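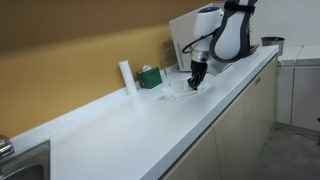

白い天板の上、9月

糊の話から書く。きのう炊いたぶんは結局使わなかった。冷めてから漉したら、底のほうに半透明の粒がけっこう残っていて、漉し器の目に詰まるし、刷毛に取るとざらっとする。火が弱かったんだと思う。Hongjun Liは「粒は漉せば同じでしょ」と言うんだけど、私はあの粒が残る炊き方だと全体の粘りも足りない気がしていて、ここはずっと意見が合わない(たぶん来年も合わない)。

で、今朝もう一度、最初から。小麦でんぷんは前の晩から水に浸けてあったので、上澄みを捨てて新しい水に替え、鍋はいつものCatonaの小さいほう。大きいほうは底が微妙に反っていて、真ん中だけ先に固まる。混ぜながら温めていくと、しばらくは牛乳みたいにさらさらで、あれ今日も駄目かなと思ったあたりで急に重くなる。この重くなる瞬間が毎回うれしい! そこから火を落として、木べらの跡がすっと残るまで、40分ほど練り続けた。腕がだるい。でも色がちゃんと変わった。白く濁っていたのが、つやのある灰色がかった感じになって、へらから落ちるときに切れずに伸びる。

冷ますときは表面に水を張ること。Kaiwenがこのまえ水を張らずに置いて膜を張らせてしまい、それを混ぜ込んだので、紙の裏に膜の切れ端がいっぱい貼りついた。剥がすのに昼までかかったらしい。本人の名誉のために言うと、水を張れとはこのノートのどこにも書いてなかった。今書いた。

さて本題のMukell商店の台帳。156ページ、背はほとんど外れていて、綴じ糸も前半は切れている。中身は布地の仕入れの控えで、インクはたぶん鉄系。濃く書いたところの裏に茶色が抜けていて、数字の「8」の穴のところが紙ごと落ちている箇所がある。字の内側だけ抜け落ちた紙というのは、見ているとちょっと可愛い。可愛いとか言っている場合じゃないんだけど。

インクがこういう状態なので、水分はできるだけ入れたくない。今回の糊はかなり濃いめのまま、刷毛にほんの少し取って、いったん吸い取り紙に置いて水を逃がしてから和紙に乗せる、という手順でいく。Guoqingは最初からメチルセルロースにすればいいという派で、たしかにインクのところだけならそれでもいいと思う。ただ、折り目の補強はめくるたびに力がかかるところだから、そこはでんぷん糊でやりたい。混ぜて使う案も出たけど、まだ試していないので今回は見送り。

和紙は三種類出して比べた。Bernariの薄いほう、同じくBernariの少し厚いほう、それから棚の奥にあった出どころのわからない楮紙。棚の奥のは色がきれいなのに、繊維の長さにむらがあって、喰い裂きにすると毛足がぼさぼさになる。惜しい。薄いほうは字の上に貼っても読めるので、インク抜けの裏打ち用。厚いほうは折り目用。楮紙は封筒に「たぶん楮、用途未定」と書いて棚に戻した。次に見つけた人、何か思いついたら教えてください。

喰い裂きの水の線は、骨べらよりも面相筆のほうがやりやすい。定規に沿って筆で線を引いて、ひと呼吸おいてから左右にゆっくり引く。急ぐと途中で線から逸れて、台形みたいな帯ができる。今日もいくつか台形ができた。台形は角の補修に使えるので捨てずに取っておく。

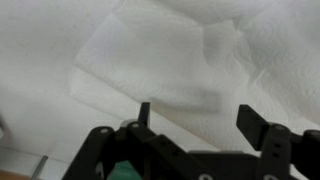

Kiran Rastogi

昼のあと、折り目の補強の続き。

いちばん外側の折丁から始めたのは失敗だったかもしれない。外側がいちばん傷んでいるから早く何とかしたくなるんだけど、手が慣れていないうちに難しいところを触ることになる。一枚目は帯が少し斜めになって、乾いてから光に透かすと、折り山に対してわずかに右へ流れている。機能としては問題ないはず。でも気になる。気になるけど、剥がすと表面の繊維を持っていかれそうなので、これはこのまま。ノートに書いたからもう忘れることにする。

二枚目からは真ん中あたりの折丁に移った。こちらは紙がしっかりしていて、糊もよくなじむ。帯を置いたら不織布をかぶせて、吸い取り紙、板、おもり。おもりを載せる前に指の腹で軽くなでておくと、端の毛足が紙に寝てくれて仕上がりがぐっとよくなる。Weidongに教わったやり方で、彼は骨べらを使うけれど、私は力加減がわかりにくくて指のほうが好き。爪は切っておくこと(今日は切ってなくて、一か所だけうっすら筋がついた)。

吸い取り紙の替えどきについて。早めに一回替えて、そのあと長く置く、が今のところいちばん波打ちが少ない。一回目を替えずに置いた折丁は、帯のまわりにゆるい波が出た。波といっても横から光を当ててやっとわかる程度だけど、綴じ直したときに重なると小口の厚みに出てくるので、ここは手を抜かないほうがいい。替えた吸い取り紙は網の上に広げて、重ねないで。重ねて置くと湿ったまま癖がつく。

途中でページのあいだから布の切れ端が出てきた。小指の先くらいの、青っぽい平織り。仕入れの見本だったのかもしれないし、誰かが栞がわりに挟んだだけかもしれない。糊でついていた跡はなし。位置を鉛筆で控えて、中性紙の封筒に入れ、台帳と同じ箱へ。こういうのが出てくると手が止まってしまう。Hongjunも寄ってきて、しばらく二人で眺めていた。切れ端の下になっていた部分だけ紙の色が明るくて、四角く残っている。ここは掃除のときにも触らないでおきたい。色の差も記録のうちだと思うので。

綴じ糸の件。Liaoに頼んでいた麻糸が届いたけれど、思っていたより太い。元の糸と並べると見た目ではっきりわかるくらい違う。穴を広げるわけにはいかないから、細いほうに替えてもらえるか聞いてみる。蝋を引けば少しは締まるとGuoqingは言っていて、端っこで試したら確かに手触りは締まったものの、太さが変わったかというと、うーん。太いまま通すと折り目の中で糸が勝ってしまって、せっかく貼った帯を中から切りそう。急ぐ理由もないし、待つ。

綴じ方は元の穴をそのまま使うつもり。ただ背の下のほうに、元の綴じとは関係なさそうな穴が三つある。間隔もばらばらで、あとから誰かが紐で束ねた跡に見える。台帳が使われていたころに背が外れて、店の人が応急で縛ったのかな、と想像しているけれど、根拠は穴だけ。塞がずに残す方向で、念のためKaiwenにも見てもらうことにした。彼は古い綴じの穴を見るのが異様に好きなので、放っておくとたぶん夕方までずっと見ている。

表紙の板は別に置いてある。革の角が粉をふいていて、触ると手が赤茶色になる。手袋なしで持って、そのまま白い紙に触らないこと。私は触った。消しゴムの粉で軽く転がしたら薄くなったけれど、完全には消えていない。台帳本体ではなくて下敷き用の紙だったのが救い。

覚え書きいくつか。

糊の残りは小瓶に分けて冷蔵庫の上の段。蓋に「濃」と書いてあるのが今日のぶん。「薄」は前のやつで、もう匂いが怪しいから使わないで。見つけた人が捨ててくれるとありがたいです。

漉し器は使ったらすぐ洗う。固まると目が詰まって、歯ブラシでもなかなか取れない。馬毛なのでお湯はだめ。

面相筆が一本見当たらない。軸に青いテープを巻いてあるやつ。心当たりのある人は筆立てに返しておいてください。

明日の朝、真ん中の折丁のおもりを外して平らさを見る。波が出ていなければ同じやり方で後半へ。出ていたら、糊をもう少し濃くするか、帯をもっと細く裂いてみる。外側の折丁は後回しにして、インク抜けの裏打ちは余り紙で試してから決める。でんぷんの浸け置きは帰る前に済ませた。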